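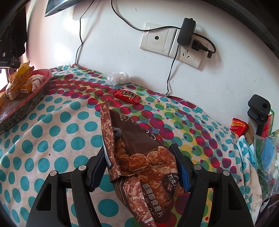 4.2 Grasp force estimation on soft packages

Most published force estimators for parallel grippers are tested on rigid blocks, and the numbers they report are hard to carry over to anything sold in a bag. We had doubts about our own estimator for the same reason. It was tuned on boxes, and in October we ran it without changes on 340 grasps of bagged snacks, recorded with the hand-held gripper in homes in Flestildale.

Figure 3. A bagged snack held upright between the foam-padded jaws, over a bed with a polka-dot sheet. Several small packages lie further back.

The Imis planner treats the object as a box whose width equals the jaw opening at first contact. For a bag this width means very little. The film gives way, the contents shift, and the opening keeps shrinking while the planner believes the grasp is complete. Of the 340 grasps, 280 were labeled stable by the planner. We do not take that label at face value. It is computed from the same jaw signal that the estimator uses, so agreement between the two tells us little about either one.

The Zandard tracker was meant to provide an independent check. It follows printed features on the package and reports slip when they move relative to the pads. On busy packaging it found plenty of features, but many of them sat on wrinkles and moved when the film folded. We could not separate folding from slip with any threshold we tried - and we tried more of them than we would like to defend.

Retraining on the Pärn set, which has 948 grasps of mixed packages, lowered the error on held-out bags. Almost 300 of those grasps share a package with our test data, however, and with these removed the gain was within the spread between training seeds. We therefore report the untuned estimator in Table 2 and make no claim that it works on bags in general.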